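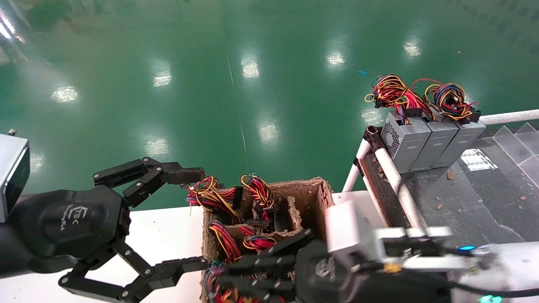

Fig. 1. Pulp box with the wire harnesses, on the white table.

Packing Small Wire Harnesses in Molded Pulp — project report
Imogen Tapley, Natalie Crabtree
March 20, 2023

1. What we looked at
Our question was pretty narrow. Do short wire harnesses stay sorted in a molded pulp box with dividers, or do they end up in a tangle anyway. We picked harnesses becuase everybody in our section had already done bottles or eggs.

Harness = a few colored wires with a black plastic connector on the end. Ours had a lot of red and yellow. They don't weigh much but they are springy and they don't want to stay coiled.

2. Materials
Pulp box, brown, inside dividers. Top edge is ragged, we left it like that. Harnesses from Tikov, 211 total, loose in a bag. White table. Drullosis shipping scale for the weights (see appendix).

3. Method
Coil by hand, no ties. Put coil in compartment, connector down. Close, carry the box to the end of the hall and back, open, sort the harnesses into "fine" and "needs untangling". 10 trips per packing style. We tried two styles:
A — one coil flat in each compartment
B — bundle standing up, wires at the top

Imogen packed, Natalie carried and timed. We switched after trip 8 and the times got slower, so the last two trips in each set should not be compared too closely with the others.

4. What happened
Flat coils were better for the wires. Standing bundles were faster to put in but they lean, and then one ends up over the rim, like the red, yellow, orange and black one at the left in Fig. 1. If the lid goes on over that the wires get a hard bend. We did not test if the bend does any damage.

Connectors were the bigger problem. They slide to the middle and bunch up between the compartments, there is a cluster of them in the figure. Once two connectors catch you have to lift both harnesses out. Most of our unpacking time was this.

Pulp fibers stick to the connectors a little. Wiped off ok.

5. Problems with our data
Only one box design. The Noguchi tray we wanted for comparison has a minimum order of 600 so that was out. Jidia has a similar one but it won't ship until July — too late for this class. Also "needs untangling" was our own judgment and we did not always agree, Natalie was stricter.

6. Recomendations
Flat coils, one per compartment. Taller dividers, or a notch to hold the connector. A paper band round each coil would probly fix most of it but adds a step to packing.

Appendix: trip times, weights, packing sketch for A and B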